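Keeping the folding cell happy: my workshop tips

I look after the two-armed cell at Dristisach that puts trousers and tops on hangers, and after 18 months of it I've got a list of small habits that save me a lot of swearing. Most of them need nothing fancier than a screwdriver, a soft cloth and a bag of cable ties!

Start with the cables. Every joint wants some slack, and I mean at full stretch, so I move each arm by hand (power off, please) to the furthest spot it'll ever reach before I nip a tie up. Too tight and you'll break a wire inside the sleeve, where you can't see it. Too loose and the loop starts catching on sleeves and trouser legs. Mirsad Ristić taught me to leave the tie one click short of snug and I've done it that way ever since. 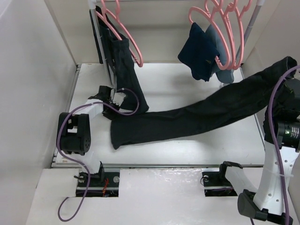

How often should the cable ties be changed?
I swap mine every 4 months, and sooner if one has gone chalky or slides when I push it with a thumb. They cost pennies, so don't be mean with them.

Next, the grippers. Black cotton sheds like a cat, and the fluff packs itself in behind the fingers until they won't close properly. I pick it out with a wooden cocktail stick and finish with a dry paintbrush. No air line – it only blows the fluff further in. Then I try a hanger, because smooth plastic shows up a weak grip much faster than cloth does. Lay one across something dark and folded, have the arms go for it slowly, and watch whether it slips or twists.

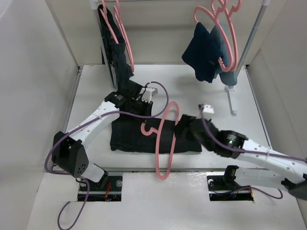 Screws and rails

Go over the screws on the long links every 1000 cycles. I put a dab of paint across each head, so one glance tells me if it's crept round. Wipe the rails with a barely damp cloth (Inês Lobo swears by an old pillowcase, and she's right) and dry them straight after. While you're down there, shine a torch into the base openings and look for wires rubbing on an edge. I found a bad one in July and a bit of sleeving sorted it.

Last updated September 15, 2022

Questions? Write to Ludmila Procházka, Dristisach workshop | © Dristisach | Back to top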